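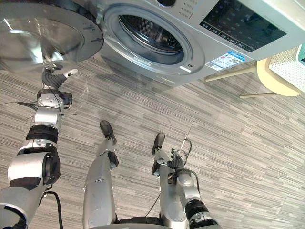 Sheila Hulme wrote to us in May that the repaired coats are good but the prices are too difficult to understand, and that a person should not have to ask at the counter what a green label means. We have taken this remark seriously and I come back to it under "Prices".

Print | E-mail
Filed under: Reuse and Repair, Reports to Funders

Gerkum Clothing Reuse: second progress report to the Gelance Fund

Dear Ms Desjardins,

This report covers the months from the opening of the sorting room in Vosivberg until the end of May. The first report was mostly about the building. In this one I can write more about the clothes and the people.

Collection

We now empty five collection points. The one beside the school in Keogh gives the cleanest clothes, and the one at the bus station gives the worst. In the rainy weeks many bags at the bus station arrived wet through and we had to throw away a large part. Kwadwo Korletey has asked the town for permission to move this point under the roof of the ticket hall. The answer was friendly but it was not yet a yes. Until the matter is decided we empty this point every morning before eight, and this has helped.

You asked in your last letter if we still accept shoes. We do, but only in pairs and tied together. We stopped accepting pillows and duvets in March.

Sorting

In the plan we wrote that the sorting would be in three groups: sell, repair, and send for rags. In practice we needed a fourth, for clothes that are good but out of season. This group has grown faster than we expected and it takes all the shelves at the back wall. I would like to discuss with you if part of the furniture budget, which is not fully spent, may be used for more shelves.

Washing

Everything that will be sold is washed, also when it looks clean. We discussed this for a long time in winter. Abena Gbeho was of the opinion that clean items only need airing, to save water and money. After some complaints from customers about the smell of cupboards and mothballs she changed her opinion, and now we have one rule for all. The cost of electricity is therefore higher than in the plan. We make up for a part of this by washing most loads at 30 degrees and by drying on lines, with the windows open when the weather allows it. Wool is still a problem. We lost two good jumpers before we agreed that wool is washed by hand.

Repair
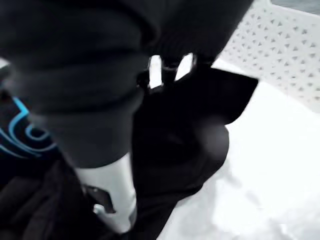
Black fabric, close view.

The repair afternoons are the part of the project that gives us most satisfaction. We planned to train 12 people, and 18 have now finished the basic course. They can replace a zip, turn a hem and close a seam by machine. Salamatu Frimpong teaches the course in two languages and has written the instruction sheets again in shorter sentences, with drawings. The sheets are now used also by the evening group in Keogh, who asked us for copies.

Dark clothes have been more difficult than we thought. Black thread on black cloth is hard to see in our room after four in the afternoon, and several learners complained of tired eyes. We bought stronger lamps for the sewing tables from the small equipment line. In addition, we moved the dark repairs to the beginning of the session.

Zips are our largest material cost. New ones are expensive when we buy them one by one, so we now take the good zips out of the clothes that go for rags.

Prices

We began with coloured labels: green, yellow and red, each with its price. The idea was to make the work quick for us. For the customers it was not quick. Older people especially did not find the list on the wall, and some left without buying. After the letter from Sheila Hulme we changed to written prices on every label. It costs us one more hour for each rail, and I think we must accept this hour. In the last month the sales were 42 per cent higher than in the month before. I would not like to say that this is only from the labels, as it was also the month of the spring market.

What is behind the plan

The agreement with the rag merchant is not signed. The first company withdrew and the second one wants bigger quantities than we have. In the meantime the sacks are stored in the cellar, where there is still place until August, but not longer.

The leaflet is also late. The text is ready and the translation is being checked.

Next period

We will begin the second basic course in September. Before that we want to settle the question of the rags, finish the leaflet, and try a swap day for children's clothes. For the swap day we do not ask for extra money.

The table of expenses is sent separately. If you would like to visit, the repair afternoons are the best time, and the side entrance is the correct one, as the front door is kept locked.

With kind regards,
for the Gerkum team

Last updated: May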